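Section 3: Setting Up Your Campaign Page

OK, so you have your Vatance account, you've confirmed your email, and you've survived the identity check in Section 2. Good! This is the part I like best, where you get to build the page people will land on when they want to give. Set aside an evening for it. I did my first one in a single sitting with a pot of coffee, and my second one in half that (same pot of coffee, though).

I wrote this for the people running small drives under the Manwood Winter Pantry name, but most of it works for any campaign on Vatance. Last updated Thursday, February 8, 2024. If your screen has a green menu bar instead of a gray one, you're on the old version, so log out and back in before you start.

What you'll need

Your campaign name, settled and spelled the way you want it. You can change the name later but you can't change the web address that gets made from it, and I'm still living with a typo from my first year.
Your goal amount.
A bank account in the name of your group (a personal account will get bounced).
Two pictures, one wide and one closer to square.
A paragraph or two on what the money is for.

3.1 Create the page

1. Sign in and click Campaigns, then New Campaign. If you only see Donate and History, you've been added as a supporter and need whoever owns the group account to change your role. For Manwood drives that's Rodrigo Manzano.

2. Type in your campaign name and press Tab. The web address fills itself in right underneath. Read it out loud. Really do it, and watch for two words running together into something you'd be embarrassed to put on a flyer.

3. Choose One-time Drive or Ongoing. One-time drives have an end date and a thermometer. Ongoing campaigns have neither, and they ask people for a monthly gift first. Once you've saved this choice it's locked.

4. Enter your goal in whole dollars with no comma and no dollar sign. So 4000, just like that. If you put in the comma, the page reads everything after it as cents and you'll have a goal of four dollars, which you will hit very fast.

Note: The goal can be raised at any time but can only be lowered before the first gift comes in. I'd start on the modest side. Our August school supplies drive started at $2,000, we bumped it up partway through, and people seemed to enjoy watching the bar move.

5. Write your story. You get 2,000 characters, spaces included, and the counter is in the bottom right corner of the box. Put what the money buys in the first two lines, as that's all that shows on a phone before the Read More link. I write mine in a separate document and paste it in (the box has lost my work twice).

6. Upload your wide picture under Page Banner. Drag the box to pick which part shows, then check the phone preview, which trims a good bit off both sides. Click Keep This Crop. If you click Next without doing that, it goes back to the center crop.
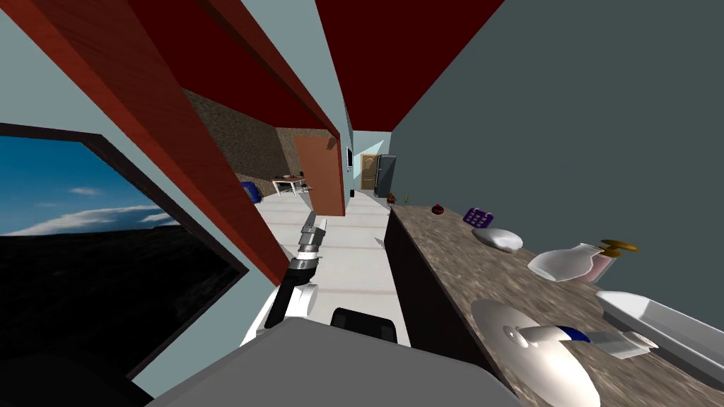

7. Click Save as Draft. Don't click Publish yet, even though it's the bigger button. Publishing sends an email to everyone who follows your group, and there's no calling it back.

3.2 Connect the bank account

Card payments on Vatance go through a company called Sivell, so partway through this part you'll be bumped over to a Sivell screen that looks completely different. That's normal. You come back to Vatance at the end.

1. From your draft, open Payouts and click Connect Account.

2. On the Sivell screen, pick Nonprofit or Community Group. If you pick Business by mistake, hit Back right away. Past the next screen you'd have to write to their help desk, and I waited the better part of a week for an answer.

3. Type in the routing number and the account number. Type them, don't paste! Pasting sometimes brings a blank space along at the end, and then you get a red message saying the account doesn't exist.

4. Wait for the two small test deposits. They showed up for me on the second business day. Come back to Payouts, enter both amounts, and click Verify.

5. Choose how often you want payouts. Weekly is the default. I switched ours to monthly so there's one line per month on the bank statement, and it makes matching things up so much easier - but if you need the cash in hand to buy supplies, stay on weekly.

Caution: Do not change the bank account while a payout shows as In Transit. The money goes back to Sivell, sits there, and has to be released by hand. Wait until the status says Paid.

3.3 Set your gift amounts

The page shows four gift buttons and a box where people can type in their own amount. The buttons come filled in with numbers somebody at Vatance picked, and they were too high for our crowd.

1. Open Giving Options and click the pencil next to each button.

2. Put in your amounts from smallest to largest. The page doesn't sort them for you.

3. Add a short label under each one if you can do it truthfully. "Fills a grocery bag" is great if you've checked what a bag costs you lately. If you haven't, leave the label blank.

4. Pick which button is highlighted when the page opens. I highlight the second one. I tried the $100 button for a while and got a couple of notes from longtime givers who felt pushed, and I didn't blame them.

5. Decide on the Cover the Fees checkbox. You can show it checked, show it unchecked, or hide it. Please leave it unchecked for Manwood drives. People who want to cover the fees will find it.

3.4 Add matching gifts (skip this if you don't have a match)

A match is when a business or a family says they'll put in a dollar for every dollar you raise, up to some limit. The Carrasco family did this for us and it was such a lift! Getting the settings right took me a few tries, so go slowly.

1. Get the terms in writing first. An email is fine. You want the limit, the start and end dates, and whether monthly gifts count in full or only for the first month.

2. Open Matching and click Add a Match. Enter the sponsor's name exactly as they want it shown.

3. Enter the limit. The page will show a second, lighter bar on the thermometer for the matched money. The lighter bar counts toward your goal, so if you don't want it to, turn off Include Match in Total.

4. Under When Limit Is Reached, choose Hide Banner. The other choice, Keep Banner, leaves up a promise that's already been used up, and I think that's a bad way to treat people.

Note: Vatance doesn't collect the matched money. You'll send the sponsor a summary and they'll write you a check or make a transfer. Download the summary from Matching, then Statements.

3.5 The thank-you email

Every giver gets a receipt automatically, and you can't edit that one because it carries the tax wording. What you can edit is the thank-you email that goes out right after it.

1. Open Messages, then Thank You.

2. Erase the sample text. All of it. It says "your generous contribution makes our work possible" and I've gotten that same sentence from four different groups.

3. Write three or four lines the way you'd talk. Sign it with a real name. You can drop in the giver's first name with the Insert button, but send yourself a test, as people who leave the name box blank get "Dear Friend of" followed by nothing.

4. Upload your second picture under Message Image. It shows up small, above your signature. Fill in the caption field while you're there and keep it short.

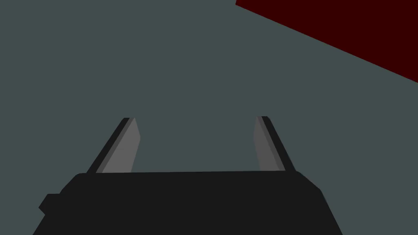
Figure 2. Gripper from behind and above.

5. Click Send Me a Test and open it on your phone as well as your computer. If it lands in your spam folder, check the subject line for exclamation marks (guilty).

3.6 Test it before you publish

1. From your draft, click Preview Link and copy the address. Anyone with the link can see the page, but it won't turn up in searches.

2. Send the link to one person who knows nothing about the drive and ask them where the money is going. I use Ignacio Benítez for this. He has no patience at all, so if he can find it, anyone can.

3. Make a real gift of one dollar with your own card. Check that the receipt arrives, then the thank-you email, then that the thermometer moved.

4. Refund your dollar under Gifts, then Details, then Refund. You have to do this within the same day or the processing fee stays gone.

5. Now click Publish.

If something goes wrong

The thermometer is stuck. It updates every 15 minutes or so. Reload the page before you panic.

Error 3258 when you click Verify. The test deposit amounts didn't match what you typed. Enter them as cents only, without the zero and the decimal point. After three wrong tries you have to start the bank connection over.

The banner looks blurry. Your picture is too small. Go back to the original file instead of one you saved out of an email.

A giver says they were charged twice. Look them up under Gifts. If you see one gift marked Complete and one marked Pending, the pending one will drop off their card by itself. If you see two marked Complete, refund the later one and send them a nice note.

You can't find the Publish button. There's a required field empty somewhere, usually the end date. Click Check My Page and it'll list what's missing.

Next: Section 4, Sharing Your Page and Printing Flyers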